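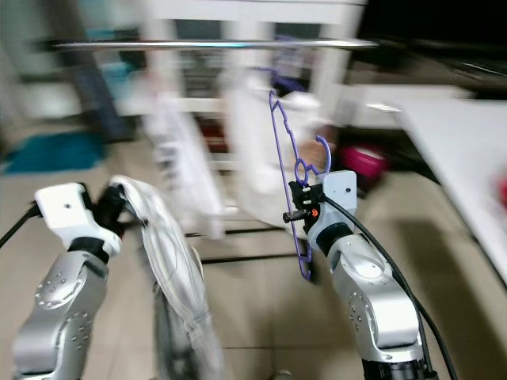
A garment and a purple hanger held by the two arms, with the clothes rail behind.

The Winidden Laundry Project is a student robotics project run as a one-term course at the Jemard Institute. Students program a two-armed robot to handle clothing, with tasks that include hanging garments on a rail, separating mixed piles, and folding. The course is open to students in their final two years and has no entry exam.

History

The project began as an evening club in the Moen building, where members worked on picking up rigid blocks. Clothing was adopted as the subject after the club was made a credit course. The first full class had 21 students. A written handbook was issued on 23 September 2019 and is still used, with changes to the sections on cable routing and emergency stops.

Course structure

Students work in teams of 3. Each team is given 84 hours of robot time, booked in half-day blocks. Unused hours can be traded between teams with the instructor's approval. Early sessions cover joint limits, gripper force, and camera calibration. Later sessions are given over to recording arm movements by remote control and training a control program on the recordings.

The pile task is assigned before the hanging task. A team must take one garment from a heap of mixed fabrics and move it to a clear part of the table. Denim is graded apart from thin fabrics, as its weight and stiffness call for different grip settings. 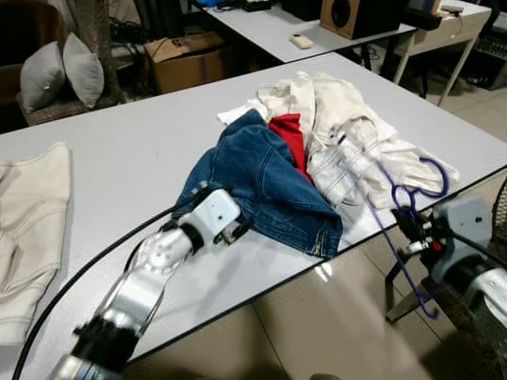
Trosik, writing in the course newsletter, argued that the pile task should count for more of the grade than folding, on the grounds that a robot unable to separate two shirts has nothing to fold. The grading scale was left as it was.

Software

Teams share a common code base, also named Winidden, which handles arm control, camera input, and logging. Each recorded attempt is stored with its joint positions and video from the head and wrist cameras. The shared archive held 385 attempts at the end of its first term. Attempts that end in a dropped garment are kept and labeled as such.

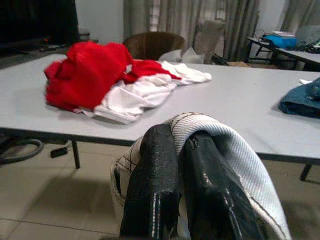
Wrist camera view of the gripper fingers, with red and white cloth on the table.

Assessment

Final trials are held in December. Each team runs the hanging task and one other task of its choice. Points are taken off for contact with the rail, for garments that reach the floor, and for any manual reset. A written report on failed attempts is due one week after the trials.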